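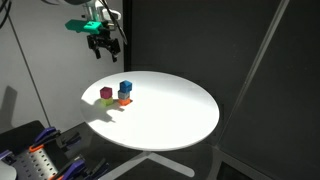
Round table, white top, light from the left

Home Forums Materials and Finishes Tables and Worktops New posts
Search this forum Advanced

Yellowing on white painted table tops

okivi
I refinish round café tables, mostly for a place in Dulholm. Water-based white satin, two coats over shellac primer. By July the tops done in winter had a yellow cast near the rim. Same tin, same primer. Is it the primer bleeding through or the paint itself?

z_hrytsenko
What is under the primer? If it's oak or pine, tannin and resin are the first suspects. One coat of shellac over a knot isn't enough.

okivi
MDF. No knots.

pasichnyk_p
Then it's the paint. White satin yellows in the dark, and tables stacked in a store over winter get no daylight. Put one by a south window for a fortnight and compare it with one left in the store.

goel656
Disagree. Dark yellowing is an alkyd problem. A water-based acrylic has no drying oil in it and should stay put. I'd look at the cleaning product. Anything with a dye or a wax in it collects at the rim where the cloth stops.

pasichnyk_p
Plenty of tins marked water-based are alkyd emulsions. They clean up with water and still yellow. Check the data sheet before ruling it out.

okivi
Data sheet says "hybrid alkyd". I had read that as acrylic.

goel656
Fair enough, that changes it. It still doesn't explain why only the rim has gone.

z_hrytsenko
The rim gets a heavier film if you roll outwards and let it build at the edge. More resin, more yellow. MDF edges also drink the first coat, so people go round them again.

okivi
I do go round them again.

F. Kobzar
We changed to a two-pack acrylic from Reddy for the Vurkska job and sprayed it. No colour shift so far, but it needs an air-fed mask and proper extraction. I wouldn't do it in a shed.

pasichnyk_p
A plain acrylic with a hard clear coat would do for café use. Scuff with 240 grit, clean off the dust, two thin coats. Leave it a week before anyone puts a cup on it.

goel656
A week is short for a clear coat in a cold shed. I'd give it three.

okivi
Shed is at 12 degrees. I'll do one top each way and post the results in this thread.

Replies: 13 Views: 1,202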